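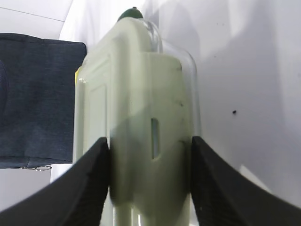 Notes on Packing the Small Bag

6th April
Filed under: Household, Travel

The annual visit to Ullville is scheduled for May, and preparation in this household has begun with the small bag. Readers of last year's entry will recall that the contents had grown beyond reason. An inventory conducted at the kitchen table recorded 19 separate items, among them 2 identical combs and a sewing kit without needles. It was resolved at that time that the matter would be reviewed before the next departure.

The review is now complete. Containers with rigid sides are to be packed first and placed upright along the bottom. Anything with a cap is checked for tightness and then stood with the cap facing the zipper, where it can be inspected without unpacking the remainder. Soft items — cloths, a spare pair of socks, the folded rain cover — are used to fill the gaps. Glass is no longer permitted. This provision was adopted following the incident on the Ditmont train, of which Zyanya Quintero has asked that no further account be published.

The choice of bag was also considered. A rolling case was proposed and declined on grounds of weight. A dark bag with two carry handles and a long zipper was preferred.
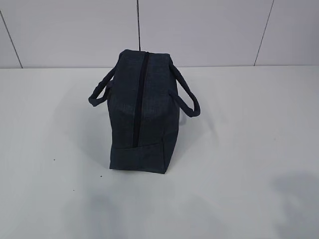 Stojan Lazarević has written to recommend that all small containers be weighed before travel, and the suggestion has been accepted in part. The total allowance for liquids and creams has been set at 800 grams, including packaging. A trial packing came in 78 grams under that limit, and the difference has been assigned to hand lotion.

One question remains open. The guesthouse in Arriaga, where the first night will be spent, supplies soap but has not confirmed whether it supplies shampoo. A letter has been sent. Until a reply is received, a place will be held for the shampoo at the left end of the bag, next to the toothbrushes.

Correspondence regarding the folding of rain covers is welcome and may be submitted in the comments.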